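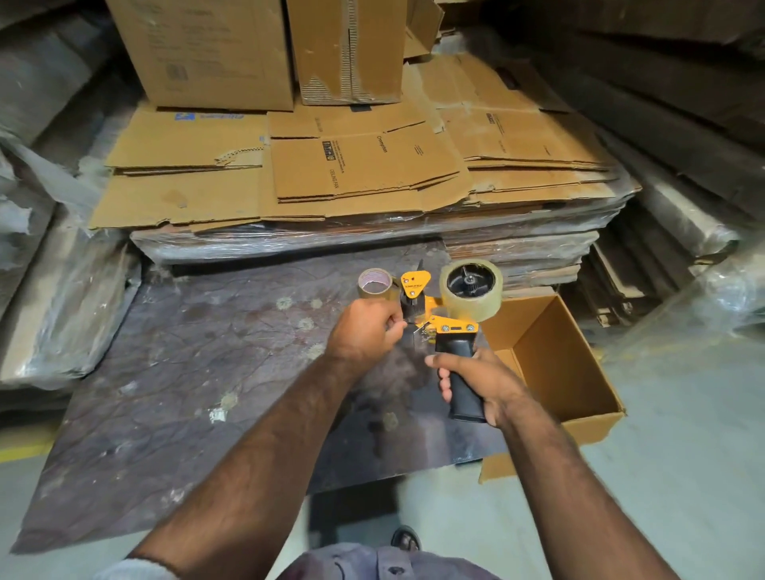 The yellow dispenser, with the small roll of brown tape beside it.

November, 9:40 at night

Last full week in Zorkbridge. I have the kitchen table, one chair, the bed and the radio. The rest is either in boxes or promised to somebody.

Signed the lease for the Elville place this morning. It came through by email at 7:15 and I read it standing at the counter with my coffee. One year, rent due on the first, no smoking, snow removal on the tenant. I had asked for the line about the woodstove to be put in writing and it was there on the second page. The chimney was swept in September and the receipt will be in the kitchen drawer. The landlady is Nosipho Gumede. We have talked on the phone a few times and met once, when I drove up to look. She grew up in the house and then lived in it again while her mother was sick. She did not try to sell me on it. She told me the back bedroom is cold and the water tastes of iron until you run it a minute, and both of those were true when I checked.

The address is 133 Mtshali Road. I asked her how to say it so I would not get it wrong at the post office, and she said it slowly for me. I have been saying it in the car.

Elville sits at 2,540 feet. Zorkbridge is down on the river, so the garden will be a different business. I wrote to the extension office about last frost and they sent back a chart that I have not had time to go through. The tomatoes will be late whatever I do. Rhubarb should like it. I dug up two crowns from along the fence this afternoon and put them in a bucket with damp soil, and left the others for whoever buys the house. The ground was easy to dig after the rain. I also took the smaller peony, though everything I have read says they sulk for a couple of years after being moved. The big one stays. It would have taken a backhoe.

Went to the bank at lunch and changed the address. Then the pharmacy, then the library to hand back the last of the books. I was sorry about the library. I have had that card since Dad was alive. The woman at the desk asked if I wanted to keep it and I told her it is 80 miles and I had better not. She said they could leave it open until spring in case I was back for anything. I said all right.

Boxes from the afternoon on. The hall closet was worse than I thought. Found the blue thermos, the good level, a bag of extension cords, and the letters from my aunt in Oltedmont that I had told my sister were lost. They were in a boot box under the winter hats. I sat on the floor and read some, which cost me most of an hour. She wrote mainly about the weather and who had died. In one of them she says she is glad she moved at sixty and did not wait for seventy, and that the first winter was long but she got a lot of reading done. I put that one in my bag instead of in a box. I will have to call my sister and own up about the letters. She will want copies.
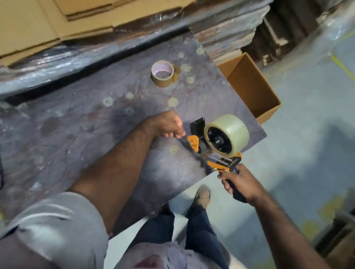
My brother called at five to ask about the piano again. He has been asking since August. It is not going to Elville, because the front door there is narrow and the steps turn, and I do not play. He does not play either, but his daughter has started lessons and he feels it ought to stay in the family. I said fine, come and get it, but it has to be this week. He wanted to know if I could store it with a neighbor until after the holidays. I said no. I was short with him and I called back after supper to say so. He is going to borrow a trailer and bring two men from work. I will believe it when I see the trailer.

Supper was eggs and the end of the rye bread. I am trying to eat down the freezer and have come to the things at the bottom. There is a venison roast with no date on it that I suspect of being several years old. Also applesauce, which I will finish, and 3 bags of rhubarb, which I will take up in the cooler. It seems silly to carry frozen rhubarb and live rhubarb in the same truck, but I don't like to throw out food.

Things still to do, so I have them in one place:

Call the electric company, both ends.
Get the oil tank read the day I leave.
Return the ladder.
Ask about the road over by Oltedmont, if they close it when it snows or only put out the sign.
Find the title to the truck. It was in the desk and the desk is sold.
Key to the shed, to the real estate office.
Haircut.

The real estate people came through again yesterday with a couple who have a baby. They liked the light in the front room and were quiet in the basement. I think the basement is what loses them. It has been dry since I regraded the side yard, but it smells like a basement and there is no hiding the stain on the north wall. I told the agent I would rather they know about it. She would have preferred that I was out of the house, I think. I was only in the garage.

I have been trying to decide whether I am sad about going. I lived here twenty-six years. Mostly I am tired, and my back is sore on the left side. There was a moment at the library, and another one when I took the pencil marks in the pantry doorway down on a sheet of tracing paper. All the heights are on there with the names and months. I rolled it up and it is in the tube with the survey map. Other than that I have been too busy to feel much, and I expect it will come later, when I am up there and it gets dark at half past four.

What I am looking forward to: the stove. The view from the kitchen, which goes straight up the valley with one barn in it. Walking to the store. Not hearing trucks gear down for the bridge at four in the morning, although I have got so used to it that I may lie awake listening for them.

Rain has started again. The rhubarb bucket is on the porch and can stay there. The forecast for tomorrow is clearing by noon with wind, and I want to get the storm windows down off the garage rafters before then, since they go with the house and the couple asked to see them. Phone is charging. Alarm set for 5:45.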